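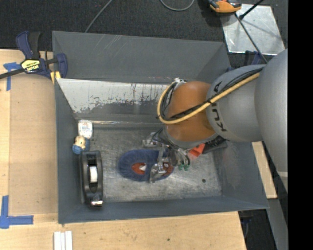
Notebook, dye bench. October, started 8:40, coffee already cold.

Fourth go at the walnut. For anyone reading this who wasn't in the room for the first three: Krisztina wants a brown for the Varport blankets that is brown in daylight and also brown under shop lights. So far I've given her one that goes green by the window, one that goes pink by the register, and one she described as "soup." The blankets are for a place with both windows and a register.

Stock solution first. Hulls soaked since last entry, strained twice through the old pillowcase. It smells like a pond with opinions. Shabnam has asked whether the bucket could live outside and I've said yes, after this batch, which is what I said after the last batch.

Today's yarn is the Rana two-ply, undyed, scoured yesterday. I wound seven skeins and tagged them with the Tyvek strips, knots instead of pencil this time. Pencil survives most things but not me rubbing it off with a wet thumb and then guessing. One knot is skein one and so on. Seven knots is a lot of knots on a strip that short and I regret the system already.

Mordant. Skeins one to three in alum, four and five in alum with a pinch of iron afterward, six and seven nothing at all, as walnut is supposed not to need it. Elínborg says the unmordanted ones will come out best and I should stop spending money on alum. She has been right about this kind of thing before and I'm putting it in writing so she can find it.

9:30. Water. I used the rain barrel for the first two trials and the tap for the third, and changed the yarn at the same time, so trial three tells us nothing about either. Amna pointed this out in the margin of the last entry in green ink. Thank you, Amna. Tap water throughout today, 1000 ml measured into each jar before the stock goes in.

10:15. All seven jars in the big canner, water bath, lids resting on top. Target is 60 on the Celsius dial. The dial is a liar. I checked it against the glass thermometer and when the dial says 60 the glass says 57, so either the wool is getting 57 or the glass is also a liar and we live in a world without facts. I've gone with the glass. Turned the knob up by the width of a fingernail and waited.

10:50. Glass says 60. Nobody breathe.

Side matter while it sits. The Grutov drying rack has a loose crossbar again, left side, second from the top. It's the dowel that's gone, the screw is fine, so please stop tightening the screw. Whoever has been tightening it has now gone most of the way through the upright. I've wrapped it in string. The string is not a repair. It will be there at Easter.

Also, the indigo vat. Shahzad fed it bran last week and it has come back from the dead. Good copper skin on top, liquid underneath the yellow-green it should be. I had written that vat off and had in fact written "dump" on the lid. I've crossed that out and put "Shahzad's" so that if it dies again we know where to send flowers. Don't stir it. If you must stir it, do it slowly and don't splash, and don't use the walnut spoon, which is the one with WALNUT burned into the handle.

11:50. Heat off. Leaving everything in the bath to cool down by itself. Trial two I pulled hot because I was impatient, and rinsed in cold, and got something between yarn and a doormat. Elínborg has kept that skein. I believe she scrubs pans with it.

Lunch. Discussed whether "blanket brown" is a color. Krisztina says it is and that she'll know it when she sees it. I asked if she could see it on the Skondavari shade card and she held the card at arm's length, then close, then at arm's length, and said it's between two of them. Which two? Not neighbors, naturally. She's marked them with paper clips and the card is pinned over the sink. Please don't move the clips.

2:20. Bath is down to room temperature by the glass and by my finger. Skeins out, squeezed, hung on the good side of the rack without rinsing. Wet impressions, for what they're worth, as wet wool flatters everybody:

One, two, three: warm brown, a bit red. Three is lighter than the others where the tie was too tight. My fault, figure-eight ties next time and leave them loose.
Four, five: darker, grayer. Five feels harsh. I may have been generous with the pinch.
Six, seven: a proper brown. Plain. Even all the way round. Elínborg walked by and said nothing in a very loud way.

4:05. Dry enough to argue over. Took all seven to the window, then under the strip light in the hall, then under the warm bulb in the office with the door shut. Four goes faintly green by the window, so that's the iron, or it's the iron plus whatever the tap has in it. One to three hold up except under the warm bulb, where they blush. Six and seven look the same in all three places. I went round twice because I didn't want it to be true.

Showed six to Krisztina without saying which it was. She put it against the card and said "closer." From her that's a parade.

Still to do. Rinse six and seven with the mild soap and see how much color leaves. Tape half of each behind the blind on the south window for lightfastness, other half in the drawer. Repeat with the same hulls at half strength, in case "closer" means lighter. Ask her if it means lighter. Order wool wash, we have a finger of it left and the finger is Amna's. Alum: don't order any. We have plenty, it seems.

4:40. Bucket moved outside. Shabnam, you may sign here.

Signed, S.S. It still smells in here.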